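The small bathroom at Dadar: a gallery

Small bathrooms don't get nearly enough love, so I'm giving ours a page of its own! Vanderleia Cordeiro and I spent 14 evenings in August on the one at the back of the Dadar flat, and I've been itching to put something up ever since. It's narrow, it's plain, and I could happily talk about it all day.

We kept everything pale. Sajib Barua wanted dark green (he still does), but in a room this tight the off-white won us over as soon as the first coat went on – it bounces the light right into the corners. The toilet went in the back corner, where the old cupboard used to be, and gave us 35 centimetres of extra elbow room. Bliss!
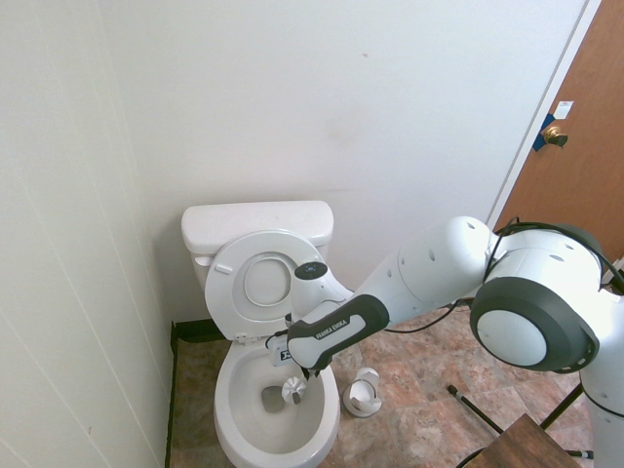 Back corner: lid up, brush in the bowl, its little white holder on the floor to the right.

I'm very fond of that holder, with its open slotted front. Short, round and so easy to rinse out! The flush lever is on the left of the tank, a lovely simple thing, and the flat tank lid takes a cloth in one swipe. Lindalva Falcão came round to see it all and went home wanting to redo hers.

Next up is the hallway, and Octavio Valdebenito has already lent us his good ladder.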